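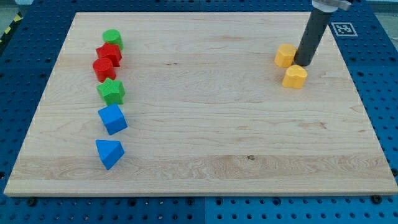

Blocks on a board. Spot the star!

What makes a shape a shape?

Grab some blocks. Any blocks. Ready? OK go.

CYLINDER. Like a can of soup. Flat circle on top, flat circle on the bottom, one curvy side going all the way round. Stand it up – it stays. Lay it down – it rolls off and hides under the couch.

CUBE. Six faces, all squares, all the same size. Turn it any way you like, still a cube. Dice are cubes. Good for towers.

PRISM. Funny word. Say it PRIZ-um. Take a flat shape and make it thick, like a slice of cheese. The two ends match. Start with a triangle and you get a triangular prism – tents can look like this. Start with a star and you get a star prism! Yes, that counts. The green star on our board has five points.

So is a cube a prism too? Yep. Its a square made thick. Sneaky.

Try this at home
Close your eyes. Get a grownup to hand you a block. Feel for corners. Feel for curvy bits. Say the name before you peek.

Then sort them. By color first. Mix them up and sort by shape – did you get teh same piles? Probably not. The red ones on our board are a cube and a cylinder, so they'd have to split up.

Uldis Grigaitė's class found 49 cylinders in one kitchen, mostly cans. Can you beat that?

Next time: cones and balls.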